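November 1, 2024

To: Shivam Agarwal, Joshi Fund
From: Melati Saragih, Sallano Reuse Center
Re: Household goods lending program, progress since the last report

## Where we are

The lending shelf has been open to borrowers for the whole of this period, apart from two days when the heating was out. We have made 154 loans. Most were kitchen things, tools and baby equipment, in that order. People keep items for up to two weeks and can renew once by phone or at the desk.

You asked last time for a plainer account of what the money is doing, so I have left out the background on the center and kept to what has changed.

## Loans and returns

Return rates are good. Five items are overdue as I write. Two of those belong to the same family, who moved across town and have promised to bring them back when they have a car again. The other three borrowers have been called and sent a letter. I don't plan to charge anybody. The grant terms let us write off small losses, and chasing a saucepan costs more in staff hours than the saucepan did.

Renewals run higher than I guessed in the application. Borrowers who take a sewing machine or a carpet cleaner nearly always want it for the full four weeks. For the carpet cleaner this is a real problem, as there is a waiting list and we own only one. I have set it to a single week with no renewal. There were some complaints at the desk the first time people heard this, and it has been quiet after that.

Baby equipment is a separate matter. We lend high chairs and bath seats but have stopped taking in car seats and cribs. We can't check the history of a car seat, and the guidance on older cribs is strict enough that I would like us to stay out of it altogether. The two cribs we had on the shelf were withdrawn and taken apart.

## Intake and sorting

Donations come in at the side door on Hunetti Street and go into bins until somebody can look them over. This was the weak point in the spring. Things sat too long, and by the time we got to them parts had wandered off into other bins. We now sort each bin fully before starting the next, and anything that has a loose part gets a tag tied to it at the door.

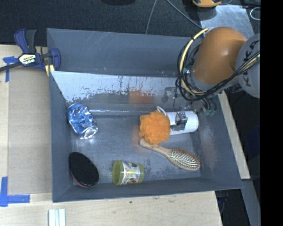 The tags were cheap and have made more difference than the shelving did. A blender jug without its lid is no use to a borrower, and we used to find the lid a month later in with the picture frames. Each tag has a number, and the same number goes on the intake sheet with a line saying what the item is and what came with it.

About a third of what is donated can't be lent. It goes to the thrift room if it is clean and whole, and to recycling otherwise. I would like to bring that share down by telling donors more clearly what we want. A new sign for the door is drafted. The old one says "household goods welcome," and people read that as anything at all that was ever in a house.

## Repairs

Repair night has been harder to keep going. We planned on two a month and have managed one. The bench and hand tools bought with the grant are in good order and get used outside repair night too, mostly for rewiring lamps and sharpening knives. What we lack is people who are comfortable with small appliances. One of our regulars took a job with evening hours, and I haven't found a replacement.

Until I do, electrical items that fail the plug test are set aside on the back shelf. That shelf is now full. I have asked Zendetti Repair on Mill Road for a price to go through the backlog in one visit - they have given us a verbal figure that fits inside the repair line, but I want it in writing before I commit.

## Catalog

The catalog moved off paper this period. It is a plain spreadsheet and will stay one. I looked at two paid systems and both wanted a monthly fee that would have eaten the whole supplies line. The spreadsheet shows what is out, who has it and when it is due. It doesn't send reminders, so whoever is on the desk makes calls in the late afternoon.

Entering the older stock took longer than planned and isn't finished. Garden tools and camping gear are still on cards.

## Spending

Shelving, bench and tools are fully spent and came in slightly under. Supplies are on track. The repair line is underspent for the reasons above. Staff hours are a little over, nearly all of it from the catalog work, and I have covered the difference from our general account. I am not asking you to make it up.

I would like your approval to move part of the repair line to buy a second carpet cleaner. A used commercial model would do. If you'd prefer the repair money stay where it is, please say so and I will raise the price of the machine locally.

## Next

- Get the written quote from Zendetti and book the visit
- Put up the new donation sign
- Finish the catalog for garden tools and camping gear
- Find at least one more person for repair night
- Send you the next report, with receipts, in January

Receipts for this period are in the envelope with the signed copy. The shelving invoice has the wrong street number on it, but the amount is correct and the supplier is sending a new one.

Melati Saragih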